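Harnavlow – Sols textiles
Accueil > Assistance > Moquette chinée Gurkum
Foire aux questions : choix, pose et entretien

Les réponses concernent la moquette Gurkum en lés et en dalles, coloris gris chiné. Pour les autres gammes, se reporter à la fiche technique du produit.

Choix et commande

Quel est le poids total de la moquette Gurkum ?
980 g/m², envers compris. Cette valeur s'applique à la version en lés. Le poids des dalles dépend de l'envers retenu et figure sur l'étiquette du carton.

Le gris chiné varie-t-il d'un bain de teinture à l'autre ?
Oui. L'écart est faible mais perceptible lorsque deux bains sont posés bord à bord dans la même pièce. Le numéro de bain est imprimé sur l'envers et sur l'étiquette. Commander toute la surface en une seule fois, chutes et réserve de réparation incluses. En cas de complément ultérieur, placer le nouveau bain dans une pièce séparée par une porte ou une barre de seuil.

Peut-on recevoir un échantillon ?
Les échantillons sont expédiés sur demande, dans la limite de deux coloris par commande. Les examiner à plat, au sol, sous l'éclairage définitif de la pièce. Tenu verticalement, le velours paraît plus sombre.

La moquette convient-elle à un bureau équipé de sièges à roulettes ?
Oui, à condition d'employer des roulettes souples ou à large bande de roulement. En pose libre, les roulettes finissent par former des vagues : le collage en plein est alors obligatoire. Un tapis de protection rigide reste conseillé sous un poste occupé en continu.

Pose

Quel support faut-il prévoir ?
Un support plan, sec, propre et sans fissure active. Les anciennes colles sont grattées jusqu'à disparition des surépaisseurs. Sur un plancher bois, revisser les lames mobiles et poser un panneau de répartition. Sur un carrelage, un ragréage est nécessaire si les joints sont creux, faute de quoi leur tracé réapparaît en surface après quelques mois.

Combien de temps avant la pose faut-il dérouler les lés ?
La veille au minimum, dans la pièce de destination, chauffage réglé à sa température habituelle. Les dalles sont sorties des cartons et empilées à plat pendant la même durée.

Dans quel sens poser ?
Tous les lés dans le même sens, velours couché en direction opposée à la source de lumière principale. Les dalles portent une flèche sur l'envers. La pose en damier est possible, mais elle fait ressortir des différences de ton que le chiné masque en pose monolithique.

Quelle colle utiliser ?
La colle acrylique Bandance pour les lés, le fixateur poissant Bandance pour les dalles. Le fixateur permet de déposer une dalle sans endommager le support. Ne pas mélanger les deux produits sur une même surface. Respecter le temps de gommage indiqué sur le seau.

Quand peut-on remettre les meubles en place ?
Après séchage complet de la colle. Les meubles lourds sont portés et non poussés, les premiers jours en particulier.

Entretien courant

À quelle fréquence faut-il passer l'aspirateur ?
Dans une chambre ou un bureau individuel, un passage hebdomadaire suffit. Dans une entrée, un couloir ou un bureau partagé, passer l'appareil tous les jours ouvrés. Le gris chiné dissimule la poussière : l'aspect de la surface n'est donc pas un critère fiable.

Faut-il une brosse rotative ?
Elle est recommandée sur le velours coupé, poils souples, réglage haut. Sur la version bouclée, utiliser un suceur lisse. Une brosse dure peut tirer les boucles.

La moquette neuve perd des fibres. Est-ce un défaut ?
Non. Il s'agit de brins résiduels issus de la coupe. Le phénomène diminue au fil des aspirations. Si un brin dépasse de la surface, le couper aux ciseaux au ras du velours. Ne jamais tirer dessus.

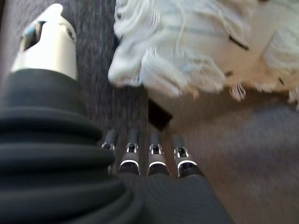
Comment traiter une tache de café ?
Absorber immédiatement avec un chiffon blanc, par pression et sans frotter. Tamponner ensuite à l'eau tiède additionnée d'un peu de détergent neutre, en allant du bord vers le centre. Rincer à l'eau claire, absorber de nouveau, puis laisser sécher à plat sous un papier absorbant lesté. Un excès de détergent laisse un résidu collant qui retient la poussière.

Comment effacer l'empreinte d'un pied de meuble ?
Humidifier légèrement la zone, attendre quelques minutes et redresser les fibres avec le dos d'une cuillère. Une empreinte ancienne peut demander plusieurs applications. Le fer à repasser est exclu, même avec une pattemouille.

Le nettoyage par injection-extraction est-il autorisé ?
Oui sur les lés collés, après essai sur une zone peu visible. Sur les dalles posées au fixateur, préférer le nettoyage à la mousse sèche. Le séchage peut prendre jusqu'à deux jours selon la ventilation. La pièce reste fermée à la circulation pendant cette période.

Réparation et garantie

Peut-on remplacer une seule dalle ?
Oui. Soulever la dalle par un angle à l'aide d'un couteau à lame plate, nettoyer le support, contrôler la flèche et mettre en place la dalle de réserve. La différence de ton avec les dalles voisines s'atténue à l'usage.

Quelle est la durée de la garantie ?
7 ans contre l'usure anormale du velours et le délaminage de l'envers, en usage résidentiel. Les taches, les brûlures, les empreintes de meubles et les défauts liés au support sont exclus. Conserver la facture et une étiquette portant le numéro de bain.

Documents à télécharger
Notice de pose Gurkum, lés
Notice de pose Gurkum, dalles
Tableau de détachage
Conditions de garantie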